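Where do you keep keys so you can find them in the morning?
3 min read

I rent a small one-bedroom in the Marino building and I have lost my keys so many times this year that I've started leaving a spare set at work. There is no hallway to speak of. The front door opens straight into the living room, so a nice entry table isn't going to happen. Hooks would be great but my lease says no holes in the walls. Does anyone have a system that really sticks? I'm happy to spend a little, but I'd love to keep it under $60.

Budthorpe
Oh, I love this topic! Get a basket. I tried a bowl first (noisy, and everything slid to the bottom in a heap), then a drawer, which filled up with receipts in a week. A small rectangular wicker basket has been the winner for me – flat bottom, low enough to see into, light enough to carry around the apartment. Mine goes wherever I'm sorting my stuff, and a lot of the time that means the bed, pink plush blanket and all. 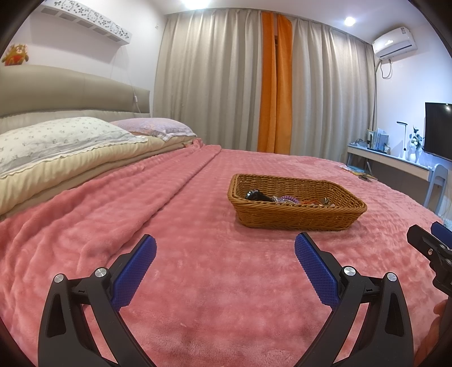 The key basket, with the purple coil in the middle.

The other half of the trick is giving your keys something big and bright to hang on. A spiral keychain is perfect for that! Plain metal rings disappear against brown wicker, but purple jumps right out at you even when you're half asleep at 6 in the morning. I also have one rule, and it's a strict one: pocket stuff only. Mail goes somewhere else, coins go somewhere else. Once a basket turns into a catch-all you're back to digging.

Start with whatever basket you already own and see if you like the size before you buy anything. Mine needs a shake-out over the trash every so often, as crumbs and lint get down in the weave.

Drostudix
adhesive hooks. no holes. wipe the wall first and wait a day before hanging anything heavy

Sititz
Seconding the basket, it's such an easy fix! We have 3 people in our place and each of us has our own, side by side on top of the shoe rack. The only thing I'd add is to empty it completely once in a while. I did ours in August and found a bike lock key I'd already paid to replace, plus two keys that don't fit any door we have. If your front door is right in the living room, try the end of a bookshelf, at about elbow height. You want to be able to reach it before you take your shoes off.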